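Berkwood Cloth Folding Set – Data Card

Version of January 2022
Prepared by Bushra Naqvi and Khurram Minhas
Contact for corrections: Loukia Nikolaidis

1. Summary

The set is about handling of household cloth on a table: laying out, smoothing, taking by the edge and folding. It contains 3,507 short recordings. Nearly 3,000 of them have a written note about the state of the cloth at the end. The rest will receive notes in February.

2. What the cloth looks like

Most of the pieces are light in color and have no print. We did not iron anything before recording, so wrinkles are a normal part of the material. In close views, please treat the edge carefully: a thick edge may be a hem, a roll or a second layer, and our annotators did not always agree.

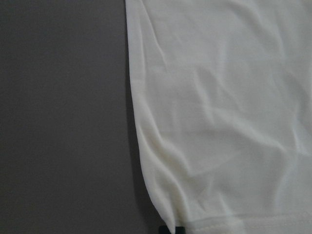 Close view: pale fabric with soft creases on a gray surface.

The field "edge_state" has the values single, doubled and unclear. Use "unclear" when the shadow beside the edge is the only sign of thickness.

3. Table and grid

The work table is covered with brown kraft paper and divided by dark blue tape into cells, nearly square. The position of the cloth is written as the cell that holds the bigger part of it. If one edge goes over a tape line, the neighbor cell is written second – the order is important when you read the file. A loosely folded piece, bunched at one end, gets the value "partial" and not "folded".

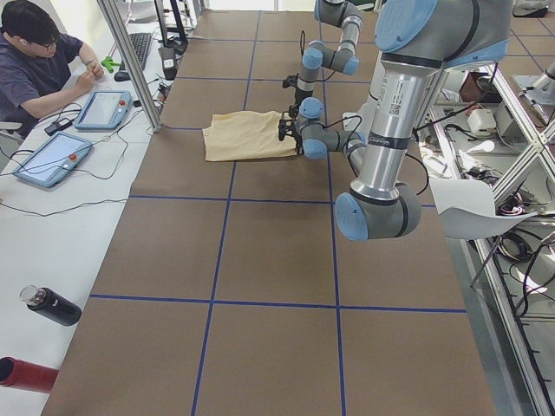

4. Known problems

- Pale cloth on a pale or gray ground has low contrast, and automatic outlines are often wrong at the corners.
- In 80 recordings the cell column is empty. Sofia Kourkoulas is filling it by hand.
- The words "crease" and "fold" were mixed in the first 100 notes. We corrected the ones we found.

5. Files

notes.csv – one line for each recording
cells.csv – position of the cloth, first and second cell
edges.csv – edge_state and name of annotator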